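Color cube

A color cube is a small solid block, usually with all sides of equal length, painted or dyed in a single color. Color cubes are sold in sets and used for counting, sorting, pattern work and simple building. They are found in preschools, in the lower grades and in many homes.

Materials and sizes

Cubes are made of wood, plastic or dense foam. Wooden cubes are cut from long square strips, sanded and then dipped or tumbled in color. Plastic cubes are molded and keep their color longer, but they slide more easily when stacked. Some sets, such as the Martens set, also come with printed pattern cards.

Sets

The Grutness set has 150 cubes and is meant for a full class. The smaller Istero box has 46 and was designed by Mirjam Vermeulen for use at home. Red, blue, green and yellow are the usual base colors – larger sets often add orange, light blue and a darker green.

Use

In sorting, the cubes are spread over a table or mat and grouped by color. In pattern work a child copies a row from a card, then continues it. Henk Smits, in his handbook for teachers, advises starting with 4 colors and adding closely related shades later. 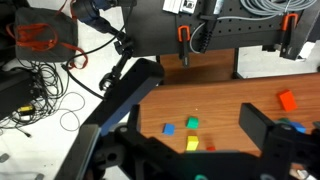 Shades of the same color are harder to sort than different colors, and teachers disagree on whether light and dark green belong in one group. Both answers are accepted in most classrooms.

Care

Painted wooden cubes are wiped with a damp cloth and left to dry in the open. Soaking lifts the paint at the corners.

See also: Building block, Counting rod, Pattern card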